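# Gray brushed fabric sheds lint after first wash. Is pre-washing required before sewing?

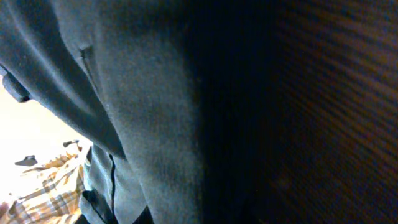
## Details from the poster

**Fontes Alterations Desk**
Posted December 23, 2020

Our office prepares lap blankets and simple covers for a residential care program. We recently received 7 yards of dark gray brushed cotton, sold under the name Hultesa. The supplier's sheet states that the fabric is "ready to sew" and makes no mention of washing it first.

A test piece was washed in warm water and dried on medium heat. It left a heavy layer of lint in the dryer screen and came out shorter along the length. The width did not change in any way that we could measure. The remaining yardage has not been cut.

We would appreciate guidance on the following points:

- Should the full length be washed before cutting, or is steam pressing sufficient?
- Will the lint continue at the same level after several washes?
- Is there an accepted way to keep the color from fading along the folds?

Please note that the finished items will be laundered by the residents' own service, and we have no control over the water temperature used there.

## Replies

**Nakuvmont Textile Help**

Pre-washing is recommended in this case. Steam pressing will relax the cloth, but it does not reproduce the shrinkage caused by a full wash and dryer cycle. As your items will be laundered under conditions you cannot set, the fabric should be treated at the warmest temperature it is likely to meet.

The procedure we advise is as follows:

1. Finish both cut ends with a zigzag or overlock stitch so that they do not ravel.
2. Wash the fabric alone, unfolded, with a small amount of plain detergent. Do not use fabric softener.
3. Dry on medium heat and clean the lint screen halfway through the cycle.
4. Repeat the wash and dry cycle once, for a total of 2.
5. Press on the wrong side with a dry iron. Pressing on the brushed side will flatten the nap and leave shiny marks.

Most loose fiber from the brushing process comes away in the first washes. Some lint should be expected for the life of the item. If it has not dropped noticeably by the second cycle, contact the supplier before cutting.

With regard to fading, lighter lines along folds usually come from rubbing inside a crowded machine. Larger pieces should be washed with room to move.

**draltix_user**

We never prewash and it is fine. Just cut bigger.

**Hemming Room, South Annex**

The reply above may be suitable for items that will be washed cold. It is not suitable for blankets with a backing, where the two layers can shrink by different amounts and pull at the seams. Our own shop had to unpick an entire order for this reason. Please also test the backing fabric and the thread, and mark the direction of the nap with chalk before cutting.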